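Re-zeroing the wrist on the table cell

June 28, 2020

The arm on the table cell had been landing short since the move to the new room at Wamgate. It wasn't much, a few millimeters at the near side of the table and more at the far side. Shona Hapeta noticed it first, because the cup grasp kept closing on the handle when it should have closed on the body. I spent two evenings on it and am writing the steps down so I don't have to work them out again in September.

First, what it was not. I suspected the overhead camera, since it had been off its bracket for the move. I reran the extrinsic calibration with the checkerboard at nine positions and the result matched the old file closely enough that I put the old file back. I also checked the table for level. It was low at one corner, which I fixed at the foot with a wrench, and the error stayed exactly as it was.

Next was the base. All four bolts were at the mark. I loosened and retorqued them in a cross pattern anyway. No change.

The thing that gave it away was a plain touch test. Put a pointed rod in the gripper, jog to one fixed point on the table, then rotate the wrist through a half turn while holding the tool point. If the tool offset is right, the tip stays put. Mine drew a small arc. So the controller had the wrong idea of where the fingertips were.

Two causes, as far as I can tell. The adapter plate between the wrist flange and the gripper had been taken off for transport and put back with one dowel pin missing. The screws alone will hold it, but they let it sit slightly rotated. The other cause was mine. The tool offset in the controller was still the one for the older, shorter fingers. The length field said 117 and it should have said 129, both in millimeters. I had changed it in the planner config last year and never on the controller, and the planner had been quietly making up the difference with a correction that only held for the old table position.

The procedure, in the order I ended up using:

1. Power down the arm and lock it out. Support the gripper by hand before the last screw comes out, or the cable takes the weight.
2. Clean both faces of the adapter plate. Mine had a burr at one screw hole, which I took off with a stone.
3. Fit both dowel pins. They should go in with thumb pressure. If one needs a hammer, it is in the wrong hole.
4. Tighten the screws in a cross pattern, in two passes.
5. Reconnect the gripper cable and leave a loop at the wrist. Turn the last joint by hand to both ends of its travel and watch the loop.
6. Power up, home the gripper, and run the four-point tool calibration with the rod.
7. Enter the new offset on the controller. Then delete the correction from the planner config — do not set it to zero, because the Skeruvar script treats zero as "use default."
8. Repeat the touch test.

After that I put the usual kitchen set back out and ran grasps at 50 percent speed.

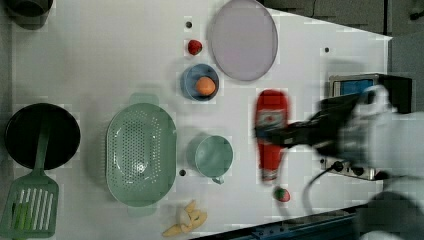 I ran the kitchen set before the blocks because the shapes are less forgiving. A block will center itself between the fingers if you are a little off, and you learn nothing about the offset. Bottles and small round things roll or tip.

The touch test now holds to within what I can see with a loupe. I have not put an indicator on it. Boonsong Meesuk has one I can borrow, and I would like a real number before I close the ticket.

Still open: the power supply for the gripper hums when the fingers are held closed for a long time. It did this before the move too. Also, the missing dowel pin was replaced with one from the hardware drawer, and I don't know its grade. Proper ones are on order from Heydari. When they arrive the plate has to come off again, which means steps 1 through 8 again.

I have added the tool length to the sheet taped inside the controller door, with the date and the finger part number beside it. If you change the fingers, change the sheet.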